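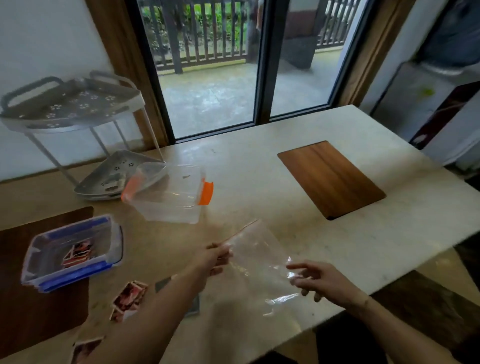

Resealable bag

A resealable bag is a flexible plastic pouch closed by pressing together two interlocking strips, one ribbed and one grooved. Most are made from low-density polyethylene, which stays flexible in the freezer. Common names include zip-lock bag, zip bag and press-seal bag.

Closures

The simplest closure is a single track, pressed shut from one end to the other. Double-track bags hold better when laid on their side. Slider bags carry a small plastic clip that joins the strips as it is drawn across — easier for people with weak grip, though the corner by the clip may leak slightly. Some makers colour one or both strips so that the join is easier to see.
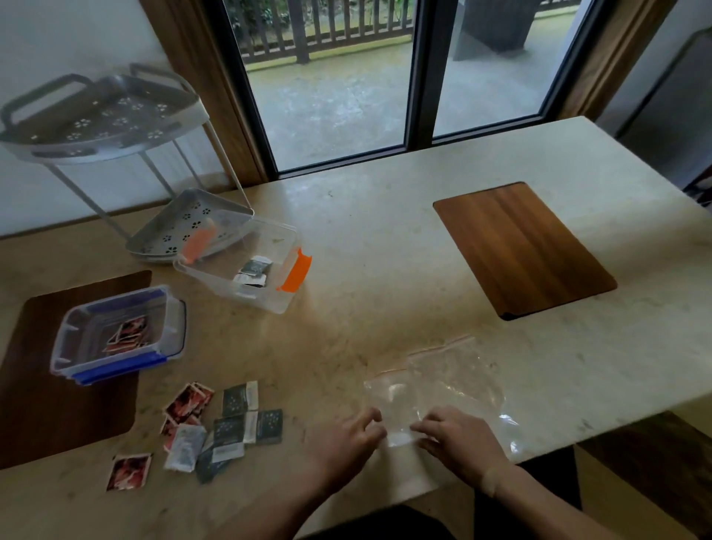 Sizes range from coin and button bags to large storage bags for blankets and jumpers. Thickness is given in micrometres; freezer grades are heavier than sandwich grades.

Reuse and disposal

Bags that have held dry goods can be washed in cool soapy water and dried inside out. Those used for raw meat are normally thrown away. Few kerbside programmes accept soft plastics, which tangle in sorting machinery. The Plellton household survey, compiled by Chenxi Li, found that 59 of 292 homes washed and reused their bags.

See also: Cling wrap; Vacuum packing; Food storage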